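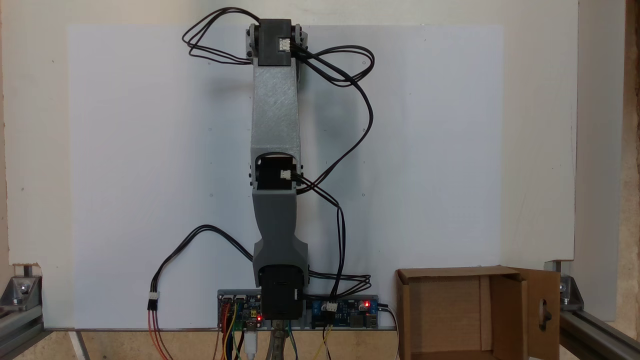

Roboterarm mit drei schwarzen Servomotoren vor heller Rückwand.

Die Debatte über das Kantinenessen bei Stesari dreht sich seit Januar um den Preis. Für 60 Cent Ersparnis je Portion sollen Tiefkühlkomponenten die frisch gekochten Beilagen ersetzen. Nach unserer Auffassung greift dieser Vorschlag zu kurz. Küchenleiterin Amber Heywood versorgt täglich 509 Gäste, und die Linsensuppe ist seit Jahren das meistbestellte Gericht - sie kostet im Einkauf weniger als jede Fertigware. Hülsenfrüchte, Kohl und Wurzelgemüse verlangen allerdings Vorbereitungszeit, nach Heywoods Rechnung etwa 40 Minuten je Schicht. Diese Zeit muss im Dienstplan stehen. Kojo Zakaria hat für den Standort Piltgate einen entsprechenden Plan vorgelegt. Der Betriebsrat sollte ihn prüfen, bevor über neue Lieferverträge entschieden wird.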